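Notes from the open day at Dolulden, June 25, 2019

I took the early train to Grendwood and walked from the station, because the bus to the laboratory goes only when the students are there. At the gate I got a paper badge and a plan of the building. The plan was for the old floor numbers, so I arrived first in a storage room for bicycles.

Dolulden is not a big place. It has 16 people in the robot group and they share one corridor with the group for water chemistry. The visit was in three parts: a talk, a walk through the rooms, and then free time to ask questions.

## The talk

The talk was about learning from demonstration with two arms. The programme they call Pevomix. A person moves a pair of leader arms by hand, the follower arms make the same movement, and everything is recorded: the joint positions and the pictures from all cameras. Later a network is trained to predict the next short piece of movement from the pictures and the joints only.

What they wanted to know is simple to say. If you have a fixed number of hours for recording, is it better to repeat one task very cleanly, or to change the objects and their positions all the time? They made two collections. The clean one has 1128 demonstrations. The mixed one has 2299, but many of them are shorter, so the hours are equal. The network trained on the mixed collection was a little worse on the known starting positions and much better on the new ones. The speaker said this is what everybody expects, and that the interesting part is how early the difference appears. I copied the curve in my notebook but I didn't write the units, so I will not repeat it here.

One listener asked if the result would be the same with stiff objects only. The answer was that they don't know yet. For this reason they work now with phones and soft covers, where one arm must hold and the other must do the work.

## The rooms

The first room had a long arm for sorting glass bottles, built together with a firm named Lorente. It was switched off. The second room was for the two-arm tables, and I stayed there most of the afternoon.

I had imagined something much bigger. The two arms stand at the front edge of a small table with walls, and you can look over the whole thing without moving your head. The cables are led along the outside of the arms in wide loops. I asked about this and learned that in the first version they ran close to the joints, and one broke in the first week.

The work with the phones and covers is slow to watch. The operator told me that a new person needs two days before the recordings are good enough to keep. The most difficult thing for beginners is the distance between the two grippers, and they often look from the side to judge it.
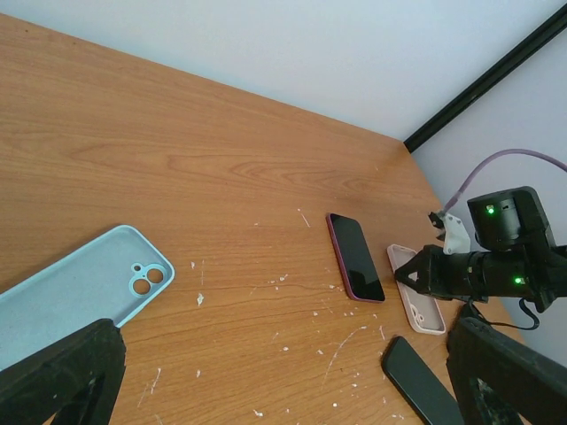
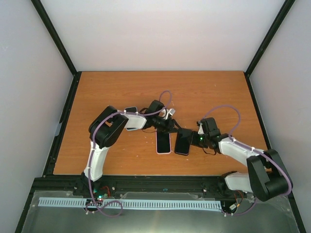
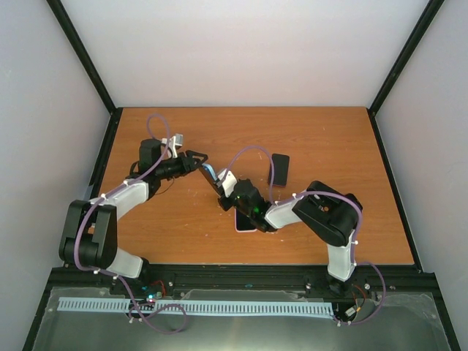
*The phone table at Dolulden. The first view is from the wrist of one arm, the other two are from fixed cameras.*

I asked also how they decide that a demonstration is bad. There is no automatic rule. The operator marks it directly after the recording, and a second person looks at the marked ones at the end of the week. In October they will try to leave the bad ones in the collection with a label, to see if the network can learn something from them. I would like to read this result when it is ready.

## Practical things

The canteen closes at two and the coffee machine takes only coins. If you come by car, the parking is behind the water chemistry building and the sign for it is small. The slides of the talk can be asked for at the front desk, you write your address in a list. I wrote mine, and I am still waiting for them.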